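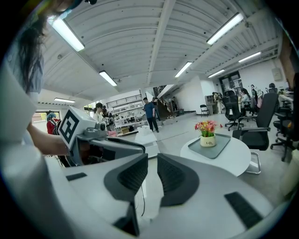

Two finger pads, ribbed black on the gripping side. Kistell open day, Weston.

Went to the Kistell open day in Weston this arvo and I have thoughts, so mute me now if you don't care about grippers. Thread!

First up, I was picturing a big shed with yellow cages and a bloke in a hard hat telling us to stay behind the line. It's an office! White curvy corrugated ceiling, desks and monitors up the back, stairs going up to another level, and then grippers. I liked it straight away.

The one in the photo is the hand-held kind. You hold it yourself and do the job with it, and it records what your hand did, and later that goes into teaching an arm to do the same thing. I knew this in theory. Very different having one in your hand and trying to pick up a teaspoon.

Reader, I could not pick up the teaspoon.

Well, I got it on the fourth go. The trick is to come in lower than you think and tip the far end up a bit before you squeeze. My hand knows how to do that without me, and then you swap your fingers for two pads and suddenly you're a toddler again.

It's lighter than it looks, too. I'd braced for a cordless drill and it's closer to a full water bottle. My forearm was still complaining after ten minutes, mind you (I type for a living, be kind).

The black and white square you can see past it on the left is a marker, for anyone wondering. Cameras find the pattern and work out where the thing is and which way it's facing. My nephew thought it was a QR code and tried to scan it. Nothing happened and he was very let down.

Somebody asked how many goes it takes before an arm can do a job on its own and the answer was "depends", which got a groan. Then they gave us one real case: folding a tea towel took 2846 recorded goes before they were happy with it. For a tea towel!! I've folded fewer than that in my whole life, going by the state of my linen cupboard.

Each go has to be a bit different as well. Move the towel, turn it around, use the stripy one. If you do it perfectly the same every time the arm learns that one exact spot on that one exact table and falls to bits when you shift it sideways. I found that really interesting and have already bored two people with it on the train.

The demo I enjoyed most was the arm sorting cutlery. They've called it Bianchini, no idea why, I forgot to ask and it's bugging me. It did forks and knives beautifully. Then it picked up a serving spoon, hovered over the drawer for ages and put it back where it came from. Massive round of applause. Same, mate.

Speed-wise, keep your expectations low. Bianchini did one piece at a time and I could've emptied the whole drawer while it thought about a fork. They were pretty upfront about that. The person running the demo reckoned slow is fine if it's going all night while you're asleep, and I can see it, though I'd want to know how loud it is.

A few questions I didn't get a good answer to: what happens when the pads wear down, and whether left-handers record differently. I'm a leftie and the grip felt a touch off to me, but that could've been nerves. There was a queue behind me by then.

Oh and there were fresh-looking flowers in a pot on one of the tables that says "Life" on the side. Pink, red, yellow. I want that pot.

Practical stuff if you're keen. It's free but you book a slot, and the slots are 60 minutes. I'd have happily stayed for double that. Bus 700 from Dillden stops a short walk away. Parking is rubbish. The hands-on bit is at the end, so don't duck out early for the bus like the people in front of me did.

Kids were welcome, but the hand-held ones are sized for grown-up hands and my nephew needed both of his to squeeze it. He got the teaspoon on his second try. We're not discussing it.

They're doing another one in April and I've already put my name down. Going to practise with the barbecue tongs in the meantime.

Will add the tea towel video if I can get it off my phone, it's huge and the upload keeps failing.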